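The winter I finally oiled everything

20/02/2026

We have lived in this house on the hill above Clillar for 12 years, and every February I get the same itch to take care of things I ignored all summer. This year it was the kitchen wood. Spoons, salad bowls, the old bread board with the burn mark, all of it gone gray and thirsty from the dishwasher (I know, I know, and I have stopped). I spread newspapers over the table, put the radio on and lost a whole afternoon to it, and I can't remember when I last enjoyed a chore so much.
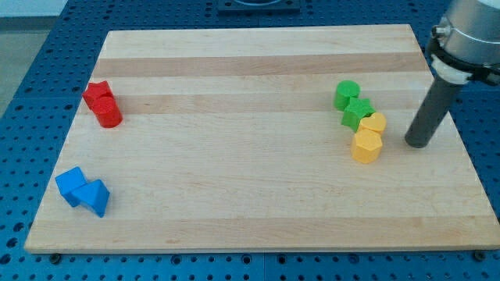

Mineral oil is what I use, the plain kind from the drugstore, and I warm the bottle in a bowl of hot water first. My grandmother swore by walnut oil, but we have nut allergies in the family now. Maple is the wood I like best for this, pale as cream with those honey-colored stripes running along the grain, and a board glued up from strips like that one deserves a thin coat, a long rest and then another thin coat. I left my own pieces standing on edge overnight and wiped them down before breakfast.

The spoons took the longest. There are 14 of them, which is silly for two people, and I'm keeping every one. Next up is the porch bench, though that can wait until July.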